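Wasteo データカード兼README

マイクロプレートをつかんで、持ち上げて、隣のホルダーに置く。Wasteoの中身はほぼこれだけです。2本のアームを並べた作業台をシミュレーターの中に組んで、そこで録った動作データと、シーンファイルと、再生用のスクリプトをまとめて置いてあります。

もともとは共同工房Telalskaの奥の作業台で、古いプレートを洗って再利用する装置を作りたくて始めました(名前のWasteoはそのころの名残です。捨てるものを減らしたい、という気持ちだけは今も変わってません)。実機のほうはフレームを組んだところで止まっていて、その間に夜な夜なシミュレーターをいじっていたら、こっちのほうが先に育ってしまいました。実機のデータは一切入っていないので、そこだけは先に了解してください!

入っているもの

生成したエピソードは3000本、そのうち公開しているのは2135本です。残りは物理演算が暴れてプレートが天井方向へ飛んでいったもの、カメラの書き出しが途中で切れたもの、それから私が設定を間違えたまま一晩回したものです。最後のやつが一番多いです。

公開分のうち274本は失敗エピソードで、わざと残しています。指がプレートの縁に乗り上げたり、ホルダーに斜めに入ったまま終わったり。成功だけで学習させたら、ちょっとずれた瞬間に何もできない子になったので、失敗も見せたほうがいいなと思って。いらない人はメタデータのoutcomeがfailのものを弾いてください。

1エピソードの長さは最大300ステップ。早く終わったものはそこで切ってあり、パディングはしていません。

フォルダの中はこうなっています。

scenes 作業台のシーン定義(アーム、穴あきプレート、ホルダー、床、照明)
episodes 関節角、グリッパーの開き、プレートの姿勢
renders 俯瞰カメラと手先カメラの画像
tools 再生、抜き出し、座標変換のスクリプト
meta エピソードごとの結果、乱数シード、メモ

メモ欄は私が手で書いたものなので、日本語と英語とただの愚痴が混ざっています。機械で読むつもりなら無視したほうが安全です。

シーンの様子

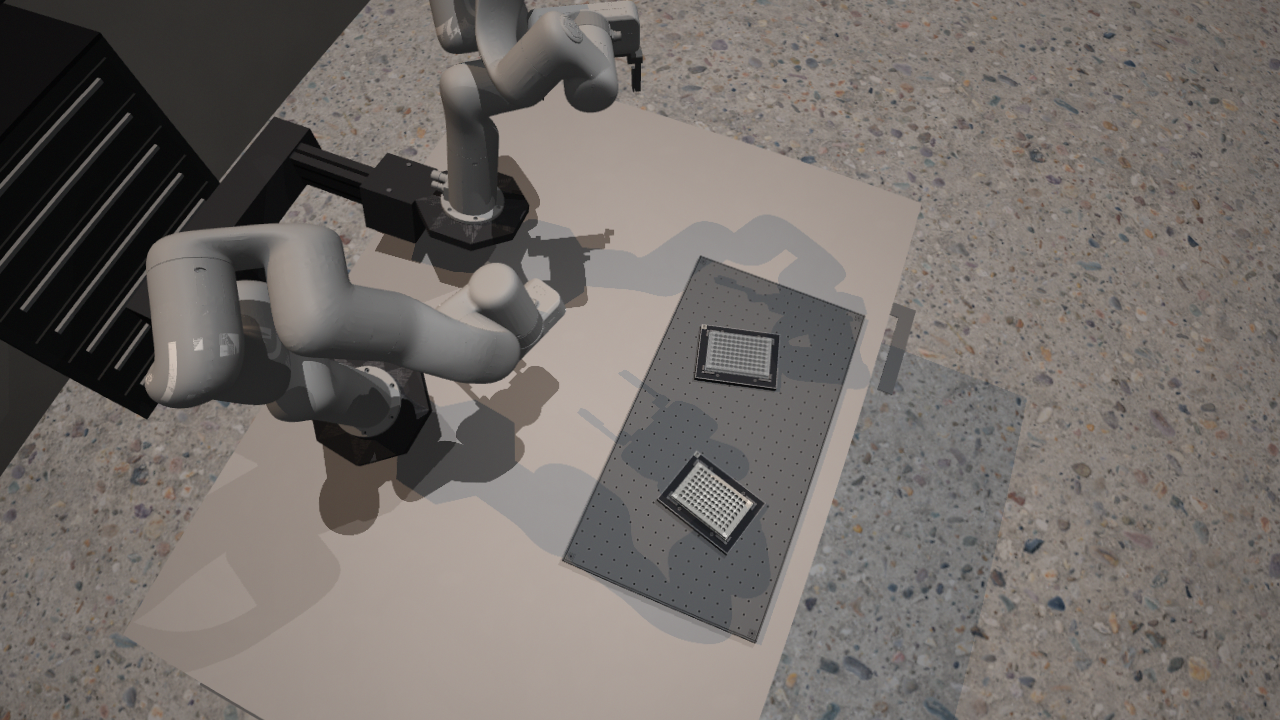
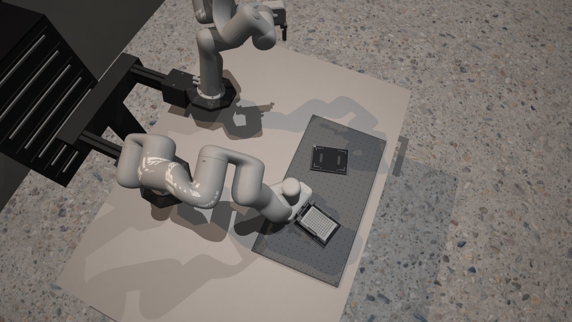
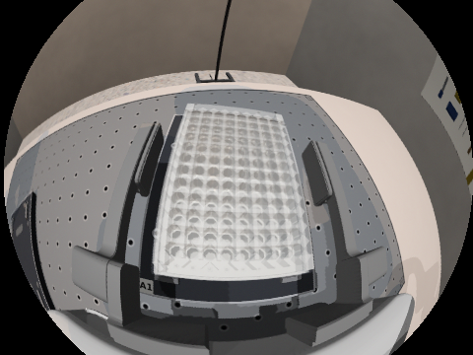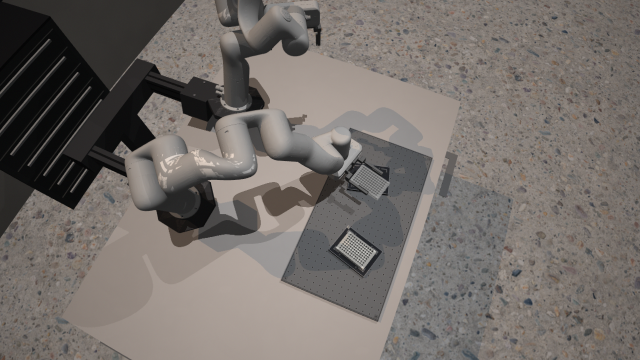

1、2、4枚目は俯瞰カメラ、3枚目はプレートを間近から見たもの。全部シミュレーターのレンダリングです。

Gorazd Berisha
Wasteo 作者・メンテナー(シーン制作、データ収集、あと工房の棚の整理)

俯瞰のほうは、ベージュの天板に穴あきの濃いグレーのプレートを斜めに置いた構成です。1枚目と4枚目はマイクロプレートが両方のホルダーにある状態、2枚目は上側の治具が空いている状態。置き先が空いているかどうかでポリシーの振る舞いがけっこう変わるので、初期状態はどちらも混ぜてあります。4枚目は手前側のアームの手先が上のホルダーの角にかかっていて、こういう接触まわりのフレームが、たぶんこのデータで一番使いでのあるところだと思います。

プレートは96ウェル、8列×12行。3枚目だとホルダーの左下の角に「A1」のラベルが見えます。ウェル番号の原点をどの角に取るかは、座標変換でハマる人が多そうなので(私は二晩ハマりました)、tools側でもこのラベルの角を基準にそろえました。ホルダーを回転させても原点はラベルについていきます。画像の左上が原点だと思って読むと、全部おかしくなるので気をつけてください。

床の模様について聞かれたことがあるんですが、あの石つぶみたいなテクスチャは好みです。無地の床で学習したモデルが影の境目をプレートの縁と間違える、というのを一度やらかしてから、背景はうるさめにしています。影もわりと濃いまま残しました。アームの影が穴あきプレートの上に長く落ちて、ホルダーの輪郭がわかりにくくなるフレームがありますが、工房の作業台も夕方になるとこんな感じなので、消す気になれなくて……。

動かし方

1. 展開したフォルダでtoolsの中のsetupスクリプトを走らせる
2. scenesから読み込みたいシーンを選ぶ
3. replayにエピソード番号を渡す
4. ビューアが開いたらスペースキーで再生、もう一度押すと停止

GPUがなくても再生だけならできます。レンダリングをやり直すときはあったほうがいいです、というか、私のノートPCでは朝までかかりました。

シーンの単位はメートル、角度はラジアン。最初の版では手先カメラの向きだけ度数法で入っていて、それを読んだ友人のスクリプトでカメラがぐるんぐるん回ったので、今は全部ラジアンに直してあります。古い版を落とした人は入れ替えてください。

データの録り方

キーボードとゲームパッドでの手動操作が半分弱、残りは簡単な軌道生成スクリプトです。どちらで録ったかはmetaのsourceに書いてあります。手動のほうはホルダーの手前で迷っている時間が長く、スクリプトのほうはまっすぐ行ってまっすぐ置くので、見ればすぐわかります。混ぜて学習させると手動の迷い癖がうつることがあって、私は手動分の先頭を少し削って使っています。削る前のものを公開しているので、そこはお好みで。

ランダム化しているのは、ホルダーの位置と向き、照明の方向、摩擦係数、それからグリッパーの指の開き始めの幅。ランダム化していないのは、アームの取り付け位置とプレートの寸法です。寸法は工房にあった中古プレートをノギスで測って決めたので、手持ちのものと微妙に合わないかもしれません。plate設定の値を書き換えれば変えられます。

手先カメラは、レンズの歪みをあえて強めにしたものと、補正済みのものの二通りを書き出しています。歪みありのほうは四隅が黒くなります。そのまま食わせてもいいし、円の内側だけ切り抜いてもいいです。切り抜き用の関数はtoolsのcropに入れておきました。

実機のほうの話(興味のある人だけ)

工房で組んでいるフレームはBöttcherという屋号で部材を回してくれる人から譲ってもらった端材が中心で、長さがまちまちです。だからシミュレーターの梁とぴったり同じにはなりません。制御基板はZusitzという自作のやつで、名前に意味はないです(響きが気に入っただけ)。今はグリッパーの指を樹脂で出力しては割り、出力しては割り、をくり返しているところ。先端を薄くするとホルダーの隙間には入るけど、ひねりに弱い。厚くすると今度は縁に当たる。シミュレーターの指は絶対に割れないので、そこがうらやましいです。

10月に一度、梁の片側だけ固定を緩めたまま動かしてしまい、アームの根元がじわっと傾きました。けがはなかったけれど冷や汗をかきました。同じようなものを組む人は、電源を入れる前に根元のボルトを手で確かめてください。非常停止のボタンは利き手の届くところに。私は最初、反対側につけていました。

やらないでほしいこと、できないこと

このデータで学習したものを、そのまま実機のアームにつながないでください。接触の力はシミュレーター任せで、実測と突き合わせていません。プレートが中身入りのときの重さや揺れも入っていません。液体はまるごと未対応です。

蓋つきプレートもなし。背の高いディープウェルもなし。2本のアームを同時に協調させるエピソードは少しだけありますが、動きがぎこちなくて、あまり自信がないです。ほとんどは片方が待っている間にもう片方が動く、という形になっています。

検査や医療の現場での利用は想定していません。趣味の工作の延長だと思ってもらえると助かります。

わかっている不具合

・ホルダーを天板の端ぎりぎりに置いたシードで、再生時にプレートが一瞬めり込む
・俯瞰カメラの一部のエピソードで、最初のフレームだけ照明が暗い
・Windowsだとビューアを閉じてもプロセスが残ることがある(タスクマネージャーで落としてください、すみません)
・メモ欄に絵文字が入っていると抜き出しスクリプトがこける

最後のは直し方もわかっているんですが、絵文字を書かなければいい話なので後回しになっています。

ライセンスと連絡

データとシーンはCC BY 4.0、スクリプトはMITです。使ったときは「Wasteo, Gorazd Berisha」とどこかに書いておいてもらえればそれで十分で、連絡は必須じゃないです。でも教えてもらえたら普通にうれしい!

おかしなエピソードを見つけたら、番号とシードを添えてissueに投げてください。再生した動画もあるとすごく助かります。シーンの改造も大歓迎で、特に指の形のバリエーションは募集中です。プルリクエストを出すときは、変更後のシーンで最低ひとつエピソードを再生して、プレートがホルダーに収まるところまで見てからにしてください。

返事は夜になりがちです。工房にいる間は手が樹脂の粉だらけで、キーボードに触れません。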